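Apprendre à deux mains : et si on arrêtait de courir après le taux de réussite ?
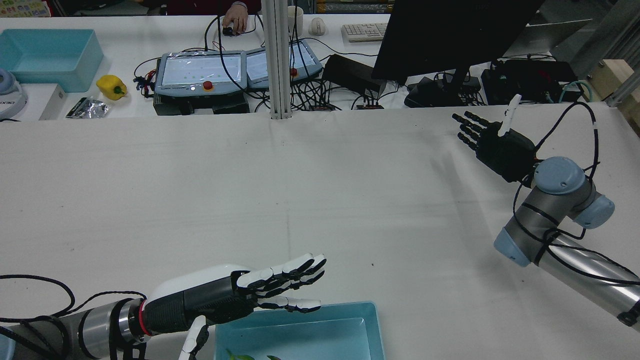
Le chiffre qui m'agace

Je viens de passer un mois sur le banc bimanuel de Rellanside, et j'en ressors avec une conviction un peu impopulaire : on évalue mal l'apprentissage par imitation. Kurniawati Yusof et moi avons entraîné la même politique sur deux jeux de données, l'un de 180 démonstrations enregistrées à la chaîne, l'autre nettement plus petit mais trié (à la main, le soir, avec beaucoup de thé). Le petit fait presque jeu égal !

Et pourtant, dans le tableau, il perd. Cinq essais ratés contre quatre, affaire classée.

Les ratés, moi, je les ai regardés en boucle. La politique « gros volume » s'entête : elle referme les doigts à côté de la prise, soulève du vide et continue comme si de rien n'était. L'autre hésite, recule, retente. Pour quelqu'un qui doit travailler à côté de la machine, c'est le jour et la nuit, et le tableau n'en dit pas un mot.

Le problème devient pire avec deux mains différentes

Nos deux mains n'ont ni la même taille ni la même forme, alors une prise apprise à gauche ne se recopie pas bêtement à droite. Chez nous, 7 échecs sur 10 arrivent au passage d'une main à l'autre. Je voudrais qu'on publie ça, phase par phase, avec les vidéos moches en annexe. Oui, c'est long à annoter. Kurniawati pense que je rêve, et que les relecteurs sauteront l'annexe.

Partagé 180 fois · 2 commentaires

Zekeo
D'accord sur le fond, mais un écart d'un seul essai, ça ne prouve rien dans un sens ni dans l'autre.

Lumenta
Vous comptez publier le jeu trié ?

Ce site utilise des cookies. Accepter | Paramétrer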